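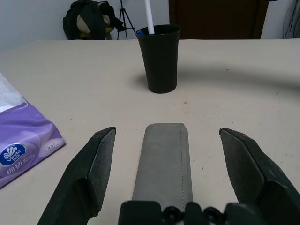

**Bench Miranda, Plinuvdale - pre-run safety check and gripper/controller trial**
Trial: Brisico controller (ours, old) against Venico controller (on loan)
Same arms, same grippers, same fingers for both
Status key: OK / OK with comment / NOT OK / not checked

I was asked to fill this in as a straight yes/no sheet. I've tried. Most of the lines on the Venico sheet are written so that the only sensible reply is yes, so I have added comments wherever a yes on its own would mislead the next person.

## 1. Floor and surroundings

- [x] Red tape on floor stuck down, no lifted ends - **OK**
- [x] Walkway behind operator clear - **OK**
- [ ] Cables on floor tied back - **NOT OK.** The coiled bundle by the base of the right arm is too loose for my liking. It was on the last sheet too, marked OK, with no initials against it. Please tie it and sign for it.
- [x] Power strip under the second table, leads not under strain - **OK with comment.** Leads lie loose on the floor. Fine while no one moves that table.
- [x] Stop button within reach of operator - **OK**
- [x] Stop button tested with arms moving - **OK**, both controllers. The Venico gives a softer stop. Softer is pleasant to watch and means the arm travels further before it is still. I'd like that distance measured before anybody writes "improved" next to it.

## 2. Arms, before power

- [x] Joint covers seated - **OK**
- [x] No play at the wrist by hand, left - **OK**
- [x] No play at the wrist by hand, right - **OK with comment.** A very slight knock when turned one way. Same knock under both controllers, so leave it out of the comparison.
- [x] Base bolts checked with the torque wrench - **OK**
- [ ] Wrist cable cannot reach objects on the table - **NOT OK.** The loop on the left arm swings out over the plate when the arm is low. The sheet asks whether the cable is "managed". It is managed in the sense that both ends are plugged in.

## 3. Grippers and fingers

- [x] Finger bolts tight - **OK**
- [x] Finger pads, no splits or missing pieces - **OK**, wiped before the first run
- [x] Fingers meet evenly when closed - **OK with comment.** Left pair good. Right pair closes evenly at the tip and very slightly open further back. It has always done this.
- [x] Grip force limit set to 27 N on both controllers - **OK.** Set by me, and read back from the screen. A number on a screen is not a measurement and I'd still like to borrow the force gauge.
- [x] Gripper holds on loss of power - **OK**, soft case only. Not tried with the steel cup, and I'd want a mat down first.

Opening width was compared too. Venico's leaflet talks about "finer finger control". Commanded to the same opening, the two controllers put the fingers in the same place as far as a steel rule can tell. There may be a difference smaller than that. I don't think our work will ever notice it.

## 4. Speed and first moves

- [x] Speed limited to 40 per cent for all trial runs - **OK**
- [x] One arm at a time for the first pass - **OK**
- [x] Both arms together, nothing between the grippers - **OK**
- [x] Both arms together, objects on table - **OK with comment**, see below

We did 20 cycles on each controller: approach, close, lift, put back, open. Soft case first, since it forgives a poor approach. On the Brisico the fingers came down square nearly every time. On the Venico the approach looked smoother, and I caught myself scoring it higher for that alone. When I went back over my notes the misses were the same for both, and mostly my own setting of the start point.

- [x] Case does not slide when first touched - **OK**
- [ ] Second arm stays out of the way while the first closes - **not checked properly.** The Venico has a setting for this. It is switched on by default and there's no light or message to tell you it is doing anything. I won't tick a line on the strength of a menu entry.
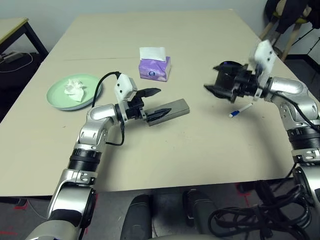 Gianni Cirillo disagrees with me on that last line and wants it noted: the setting does work, he says, and it can be shown by giving both arms the same target and watching one of them wait. He thinks I'm marking the Venico down for being quiet, and that the Brisico would simply have let the two arms touch.

Fair enough, noted. He may be right about the Brisico. What I'd want is for that test to be done by somebody other than the person who asked for the loan, with foam on the fingers, and written up with the misses left in. Until then the box stays empty.

## 5. Hard and shiny objects

- [x] Steel cup free of dents and burrs before use - **OK**
- [x] Cup gripped on its side, fingers closed on the outside - **OK**
- [x] Hand kept clear during close - **OK**
- [ ] Camera finds the cup without help - **NOT OK, either controller.** Polished steel shows the camera everything else on the bench. The overhead camera was the worse of the two. The wrist camera did better from close up, but by then the arm has already been told where to go.

Comment on grip: with the same force limit, the Venico held the cup more steadily while turning the wrist. That is the one clear point in its favour and I put it down gladly. I also repeated it with the Brisico after slowing the wrist turn, and the difference shrank to very little. So the buyer should ask whether we are paying for a controller or for a slower wrist, which we already own.
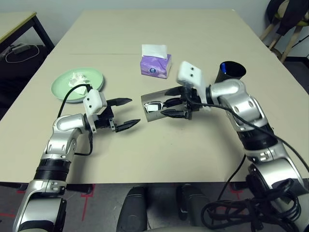
*Photo: Gianni Cirillo, Plinuvdale bench notes, April. Please ask before reusing.*

- [x] Passing between arms, cup - **OK with comment.** Works when the waiting gripper is open wide and already in place. Fails on both controllers if the waiting gripper is still settling.
- [x] Cup not dropped during trial - **OK**
- [ ] Cup not marked during trial - **NOT OK.** Fine scratches where the finger tips bear. Nothing sharp, but don't use this cup for anything you want to hand back.

## 6. Awkward shapes

- [x] Curved piece placed with the hollow side up - **OK**
- [x] Fingers fully open before approach - **OK**
- [x] Wrist camera picture steady enough to line up by - **OK with comment.** Steady, but the arm and its cables throw a shadow on the table and the Venico's edge finder took that shadow for an object on six runs. The Brisico has no edge finder, so it can't make that mistake. I wouldn't call this a win for the Brisico.

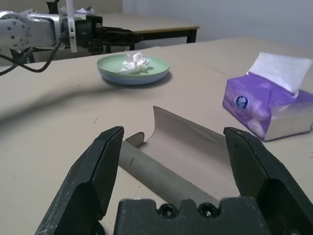

*Wrist view, fingers open ahead of the curved piece.*

- [ ] Piece lifted without rolling - **NOT OK.** It rolled away from whichever finger touched first, on both controllers. Wants a different finger shape, and no controller on the market will change that.
- [x] Tissue pack left undisturbed - **OK**
- [ ] Plate left undisturbed - **NOT OK.** Nudged by the cable, see section 2. Same fault, please fix it once and clear both lines.

## 7. Shutting down

- [x] Arms parked, grippers open - **OK**
- [x] Controller off at the switch, then at the wall - **OK**
- [x] Venico fan runs on after switching off - **OK with comment.** Leave it to finish. The leaflet mentions this in very small type on the back.
- [x] Settings saved under own name, other people's left alone - **OK**
- [ ] Settings reload correctly next morning - **not checked**

## To do before the bench is used again

- Tie the cable bundle at the right arm base
- Re-route the left wrist loop and check it with the arm at its lowest
- Measure stopping distance, both controllers, same load
- Force gauge reading against the 27 N setting
- Gianni's waiting test, with foam, run by a third person
- Keep the Brisico connected and ready until all of the above is signed

Result as it stands: **bench may be used at 40 per cent, one arm at a time.** Recommendation on buying the Venico: none yet.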